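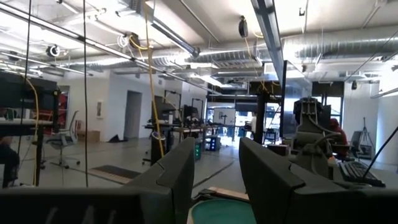 Hanging cords in an open-ceiling workshop: how low, and how do I stop them multiplying?
Posted in Workspaces & Garages, 19th October
608 views

plernberg_unit_b
We moved into a big open room with a concrete floor, white walls and an exposed ceiling, the kind the leasing brochure calls "industrial character," meaning they kept the money for the ceiling. I like it. Lights, ducts and pipes all up there in plain sight, so if something drips you at least know who to blame.

The trouble is that everything we do happens away from the walls, so power and data come down from above. We have thick yellow cables, thin black ones and white ones. One stops just short of the floor, which is the exact height for catching a shoe. One loops past a desk and gets me in the ear when I stand up. Every time somebody needs a new line they drop it straight down wherever they happen to be standing and go to lunch.

I don't want trunking across the floor because we roll things around all day. Is there a sensible height for these? And is it worth tidying the runs up top, or is that like vacuuming a barn? Ceiling is 23 feet at the high side, so every change of mind means renting a lift. Landlord says we can fasten to the structure but please not to the duct, in the tone of a man who has seen someone fasten to the duct.

cordwrangler_ornero
Ran a shop like this for years. Your landlord is right about the duct. Pipes too, and leave the light fixtures alone, they're not coat hooks.

For the rest, pick your drop points before you touch anything. Put tape on the floor where the work really happens, live with it for a week, then move the tape, as you will. After that run everything along one line overhead in a cable tray and come down only at the tape. It will look wasteful going around the long way. It's still less cable than what you have now.

Height: we hung ours so the connector sits 80 inches off the floor, and kept a short extension at each bench to plug into it. Most people walk under that. Tall people learn. Anything that has to come lower should come down beside a desk or a stand, tied to it, so there's something solid in the way before your forehead is.

Put a strain relief grip at the top of every heavy cord. The plug is not meant to carry the weight of the cord, and neither is the knot somebody tied in it. If any of those are permanent power drops, get an electrician to look at what kind of cord it is, since ordinary extension cords generally aren't allowed as fixed wiring.

Label both ends. You will thank yourself on the lift.

hsu_street_tools
just get reels. we have 2 of the Talletti ones, pull down, let go, it goes back up. mostly goes back up. one of them stops at face height and waits

plernberg_unit_b
Tape is down. Already moved it twice. I found a coil of spare cable up there that isn't connected to anything at either end, and three of us have now defended keeping it.

cordwrangler_ornero
Keep it. The day you throw it out somebody will need about 32 feet of exactly that.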